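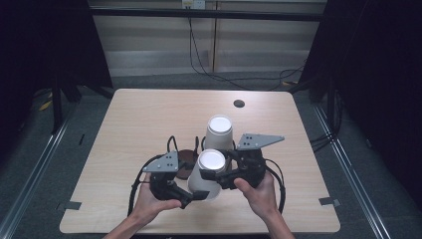
Frequently asked questions from the packing and service hall

Trestness site, for colleagues of all shifts

Since January we are teaching some of the simple table tasks to the robots, and many of you have asked questions at the shift meeting, by the paper box or directly to Refugio Ochoa. We collected the questions and we answer them on this page. Where we do not know the answer yet, we write that we do not know.

What is Travia?

Travia is the name of our project for automating small handling work: stacking cups, turning cups, putting lids in the tray, preparing the table for the next order. It does not include the big conveyor line, which stays as it was. It also does not include the trucks or the cold room.

Who does the teaching?

People who know the work. At the moment 12 colleagues from the hall have followed the training for the hand-held grippers. You hold one gripper in each hand and you do the task with the gripper fingers in place of your own fingers. The movements are recorded, and from many recordings the robot program learns how the task should be done. You do not need to write any program and you do not need to be good with computers.

Why are experienced packers asked for this, and why not the engineers?

In the first weeks the engineers made the recordings themselves. They were careful, but they did the work as a person does it who has read the instruction and never worked a full shift. For example, they took every cup from the middle. The packers take it lower when it stands upside down, because there the wall is wider and stronger. Such habits are not written in any instruction of ours, and we would like to keep them.

Is it difficult to hold a paper cup with two grippers?

In the beginning, yes. Most people squeeze too much in the first hour and the cup loses its shape. Later the hand understands how little force is necessary. Please do not worry about the crushed cups, they are planned in the budget. Put them in the paper container and take new ones from the shelf.

How long is one recording turn?

A turn at the table is 82 minutes with 2 short pauses inside. We know that this is a strange number. It was the time that remained between the morning start and the first cleaning of the hall, and we kept it. You cannot do more than one turn per shift, also if you want to.

The grippers are heavy for my wrists. What can I do?

Please tell it to the person at the table immediately, do not wait until the end of the turn. Some points that helped other colleagues:

Adjust the height of your chair before you begin, so that the elbows are not lifted.
Let the cables hang free at the sides. If a cable pulls on the gripper, your wrist works against it all the time.
Put both grippers down in each pause, also if you do not feel tired.
If you have had a problem with the wrist or the shoulder before, speak with the occupational nurse first. You can say no to the training and you don't have to explain it to your supervisor.

Will I lose my job because of the robots?

This is the question that we received most, and it deserves a clear answer. The site management has signed with the works council that no permanent contract at Trestness will be ended as a result of Travia. The agreement is on the board next to the canteen and you can ask for a copy in your language.

What the agreement does not say is that each position will remain the same. When the table tasks are done by a robot, there will be fewer places at the tables and more places in checking, refilling and repairing. For temporary contracts we cannot make the same promise. We prefer to write this here than that you hear it in the locker room.

What will I do if my table is automated?

You will have a talk with Thibault Millet, who plans the positions for the hall. The talk takes place before the change and not after it. At present there are three directions: quality check, material supply, and the care of the robot stations. For the last one there is a course which is held during working time. Colleagues who would rather stay with handwork can ask for the special orders, where the series are too small for a robot.

Does my pay change?

Your basic pay does not go down. During a recording turn you receive the same supplement as for training a new colleague, because in our opinion it is the same kind of work. If you move to the care of the robot stations, you go up one grade after the course. If you move to another shift, the shift supplement follows the new shift. Here some people will have less at the end of the month, and this point is still being discussed with the works council.

Am I being measured when I record?

The recordings show how the task is done. They are not used to compare the speed of people, and supervisors do not have access to them. A recording is saved under the number of the session without your name. There is a separate list which says who was at the table on which shift, and it is necessary only for the supplement. It is deleted when the pay for this period is closed.

I ask the same thing in another way: can somebody find out that I am slow?

Please be slow. A recording with calm movements is more useful than a quick one. In the first group we had colleagues who tried to work at line speed, and we could not use a large part of what they made.

How many recordings are needed for one task?

It depends on the task. For turning and stacking the cups we have 397 good recordings until now and the robot still fails too often with the second cup, when it stands close behind the first. The next group will work mostly on this situation. For the lids we only started.

What is a good recording and what is a bad one?

A good recording begins with the hands quiet, goes through the task one time and ends with the hands quiet. A small mistake in the middle is allowed when you correct it in a normal way. If a cup falls over and you stand it up again with the grippers, leave it in, the robot must learn this too. If the cup falls on the floor, stop and begin a new one. Also stop if somebody speaks to you and you turn away.

May I use my bare fingers to help?

No. If you help with a finger, the recording shows something that the robot cannot do. Lay down the gripper, arrange the things on the table, and begin again.

May I move the tape or other things at the recording table?

Please do not remove tape from a table without asking. Do not put your coffee, phone or gloves on it either. There is a shelf near the door for personal things.

Who made the equipment?

The stations were installed by Beltrán, and their technician comes when something is broken. The software where you start and stop the sessions is called Flukico. It opens in Spanish for some users and nobody of us has found the reason yet. You can change the language in the upper menu, but it returns after every restart. The problem is reported.

The left gripper does not close completely. Whom do I call?

First stop the session. Then check if the cable is well connected, and if there is a piece of paper between the fingers. If it still does not close, hang the red card on the table and inform Refugio Ochoa. Do not open the gripper with a tool. In the evening shift, when Refugio is not in the house, write it in the station book and work at another task.

When will the first robot work in the hall next to us?

We do not have a date. It must first pass a test with the cups over several complete shifts, and after this comes the safety inspection. In the first period it will work behind a fence, with one colleague who is responsible for stopping it. This colleague has no other task at the same time — this was a wish from the night shift and the management accepted it.

What happens when the robot makes an error with a customer order?

The order goes to the checking table as before. The error is written down as a station error and it does not count for the person who watches the station. We ask you to note what you saw in one or two sentences, in any language.

I do not want to take part. Is this a problem?

No. The recording is voluntary. If you said yes and later you change your opinion, it is enough to tell Thibault before the next plan is printed. You stay at your usual place.

Can I still apply for the training?

Yes. The list hangs at the entrance of the hall, below the holiday plan. Experience with the cup line is desired, but left-handed colleagues are taken also without it, as until now we have almost only right-handed recordings.

Where can I ask something that is not on this page?

Refugio is at the recording tables at 1:30 p.m., between the early and the late shift. Thibault has his door open after 3 p.m. Written questions can go in the box by the canteen, with or without name. New answers are added at the end of this page, and the printed version next to the box is changed at the same time.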